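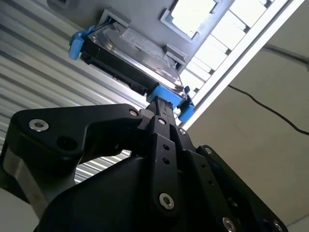

Text by Daryna Melnychuk, Communications Office
Reviewed by Lindiwe Radebe, Managing Director

About Zaltthorpe

Zaltthorpe receives, sorts and prepares used data storage equipment for schools, clinics and small public offices. Our work centers on the 3.5-inch hard drive and the carrier that holds it. Both are often discarded while they still have years of service left, and the carrier in particular is seldom given any thought until one is missing.

The company was founded by Shahab Mazandarani and Kgomotso Le Roux, who had previously managed the storage room of a regional records office. They began with a single bench and an arrangement with Jimness, a neighboring equipment dealer, to take in drives that had been pulled from retired servers. Jimness remains a supplier to this day. The company now employs 19 people and handles about 3,000 drives a month.

What We Do

Every drive that enters our building is logged by serial number, matched to its carrier and assigned to a shelf. Drives are erased under the terms agreed with the previous owner, and a signed record is returned for each one. Drives that do not pass our checks are sent for material recovery. Those that pass are mounted in carriers, labeled and packed in trays for delivery.

Carriers are handled as a separate line of stock. They differ in latch, rail and screw position from one server family to the next, and a carrier that is slightly bent can prevent a drive from seating. We hold 400 carrier types in our reference collection. Customers who need only carriers may order them without drives, in any quantity.

Our Workroom

Boards, trays and spare parts are stored by task, so that staff moving from one bench to another find the same arrangement in each place. Fixture boards are kept upright when not on a bench. Mbali Nel supervises the workroom and maintains the written procedures, which are revised each December and are open to inspection by customers on request.

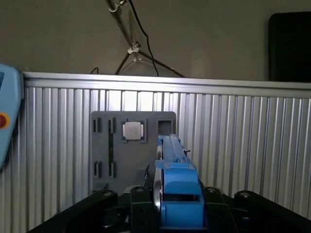 Gray fixture board with slots, standing against the corrugated aluminum wall panel.

Our Customers

We serve public and private organizations throughout the region. Our longest-standing customer is the Guzmán Archive, which has entrusted us with its retired storage since our second year of operation. Under the Kiltico program, prepared drives are supplied to schools at the cost of handling alone.

Visits and Inquiries

Visits may be arranged by writing to the office in advance. Visitors are received from 9:30 a.m. and are asked to report to the front desk — the loading entrance is reserved for deliveries. Organizations wishing to send us 1,000 drives or more in a single shipment should contact Ms. Radebe before making transport arrangements.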